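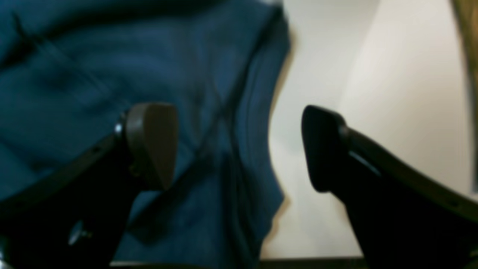
Close up on dark blue cloth, soft and slightly fuzzy

Palgate Shirts
README, last touched Sat 24 October

What it is

Notes and pictures of clothes being laid out, straightened and folded on a table. Mostly T-shirts. One row per garment per go, so the same shirt shows up more than once, folded different ways or starting from a different mess. 213 rows in this release. 57 garments. Small on purpose, we wanted every row looked at by a person before it went in.

Older name was Duker Laundry. If your scripts still point at duker_laundry, the folder is the same one, just renamed. Sorry.

The clothes

Bought as a mixed bag from the thrift store on Stiltton, plus a few plain tees bought new. All adult sizes. Cotton and cotton blends for the most part, some fleece, a couple of stretchy things that refuse to lie flat. Washed once before use, no softener. Dried on a rack. Not ironed, ever – wrinkles are part of it.

Lots of navy and gray in the bag. That's a real lean in the set, see Known problems.

Tags left in where they had them. Leave them in if you add your own clothes. A tag is the quickest way to tell an inside from an outside when you're going back through the rows.

The table

White top, big enough to spread a shirt with room around it. Wiped down between garments, lint roller for the dark stuff. White is good for outlines and lousy for white shirts. We know.

How a row starts

Start states are written in plain words in the start column:

flat – spread out, sleeves roughly where they should be
half – spread but one part turned under or doubled over
heap – dropped from above the table, left how it landed
bunched – pushed together from the sides
inside out – any of the above but inside out, gets its own flag

"Half" is the messy one. It started life as "nearly flat" and we kept arguing over what nearly meant. Rule now: if any hem, sleeve or neckline is lying on top of the body or hidden under it, it's half. If it's just creased it's flat.
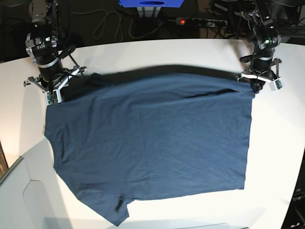

Creases don't count against flat, so don't go relabeling every shirt with a ripple in it. A shallow bunch is a crease. A doubled layer is a fold. When you can't tell, write unsure in the notes and move on, that's a legit answer and we filter on it later.

Folds

Six of them, names are ours:

1. book – sides together, then bottom up
2. store – both sides to the back, then in half
3. thirds – long strip, then thirds
4. roll – strip, then rolled from the hem
5. square – for the fleece, whatever gets it square
6. lazy – in half and in half again, done

Most tees got store or book. Roll is thin, fewer rows than we wanted, it comes undone with the heavier cloth and we got tired of it.

Columns

id – row number, no meaning
garment – short code for the piece, same code every time it turns up
kind – tee, long sleeve, sweatshirt, tank, other
color – everyday word, one only. Blue is blue. Navy is its own word. Teal only if you would say teal out loud
start – see above
fold – see above, or none if it was only straightened

That's six. Notes are in a separate file (notes.txt) keyed by id becuase half of them are long and made the sheet impossible to scroll.

End states

Judged by eye, one word: neat, ok, poor, gave up. Neat means you'd put it on a shelf at a store. Ok means you'd put it in your own drawer. Poor means it's folded but you'd redo it. Gave up is gave up. Kept in results.txt, also keyed by id. Two people judged, separately, and where they split we kept the lower one.

No timing. Please stop asking for timing, we never recorded it.

Known problems

Too much navy. If you train or test anything on color from this you'll get navy.
White shirts on a white table, edges are hard to find. Marked "pale" in the notes.
Same shirt, two codes – happened at least twice early on, one pair fixed, the other we think is N04 and N11 but can't swear to it.
Color words drift. Denim blue, navy and dark teal all got called "blue" in the first batch depending on who was typing and how late it was. Partly cleaned up.
Close-up pictures are often soft. Fine for cloth texture in general, no good for reading weave or stitching.
Pockets not recorded. Should have been.
No kids clothes, no buttons, no zippers, nothing lined. Don't expect it to say anything about dress shirts.

Splits

Split by garment, never by row. If you split by row the same shirt ends up on both sides and your numbers look great and mean nothing. The lists are in splits/, use those unless you have a reason.

Adding your own

Wash it first. Empty the pockets. New garment code, don't reuse a dead one. Lay it out once flat and write down anything odd (stretched neck, torn hem, a stain that looks like a shadow) before you do any folding. Then do at least one heap and one half. Send the sheet and the notes together, not one now and one next week.

Sotomayor batch

A second bag of clothes, towels and pillowcases mainly, is sitting in sotomayor/. Not counted in anything above. Labels are half done, the fold names don't really fit towels and we haven't settled on new ones. Look but don't build on it yet, column names will change.

Use

Free to use for research and teaching. Credit Palgate Shirts and give the release date. Don't sell it on. Corrections welcome – put the row id in the subject line or it'll get lost, one fix per mesage if you can stand it.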